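Sinumo Match Ball, size 5: nine weeks with our over-30s side

Mar 20, 2022
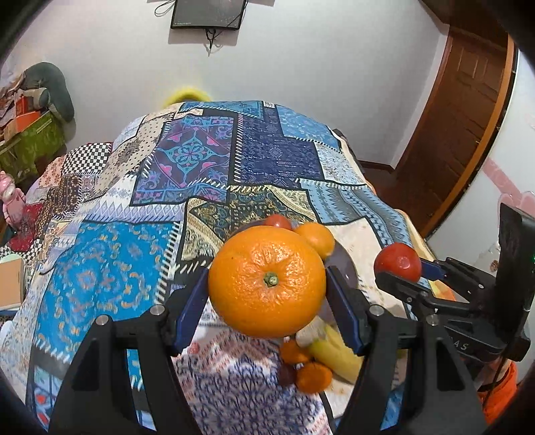 Our club plays in the second tier of the Teshome League, mostly on artificial grass, and we bought 13 of the Sinumo match balls after the last set went egg-shaped before the winter break. They have been used for two training sessions a week and every home game since. At halftime we put out fruit, usually bananas, tomatoes and a large orange with the green stem cap still on it, and for the first month I heard more opinions about the ball over that plate than I heard about our back four. Most of them were good.

The ball is thermally bonded with a textured cover. Out of the box it feels hard, and two of our defenders complained about heading it. I dropped the pressure slightly from where the shop had set it and the complaints stopped. It comes off the foot cleanly and holds its line on long passes. The old Unon balls used to drift late on any crossfield ball hit with the instep, and our left back has been a better player without them.

Grip is fine for the goalkeeper on a dry evening. In heavy rain it gets slick faster than I would like, and he spilled two crosses in the away match at Soltik Park, one of which cost us a goal. We lost that one 2-1. He wore the same gloves all season, so I put at least part of it on the cover.

Air retention is the best thing about it. I top up most of the balls every other week, and a couple have gone longer than that. Of the 13, one has a slow leak at the valve. The shop swapped it without a receipt.

The printing wears badly. On artificial grass the logo was half gone after a month and the blue panels have turned a chalky gray. It makes no difference to how the ball plays, but a set looks old early, and a referee did ask us for a newer one before kickoff in February.

If you train on grass, the cheaper Sinumo trainer will probably do. For matches on artificial grass I would buy these again, and we plan to order nine more in May, before the summer tournament. Get the white and orange version if your ground has poor floodlights. Ours does, and the blue is hard to pick up in the far corner.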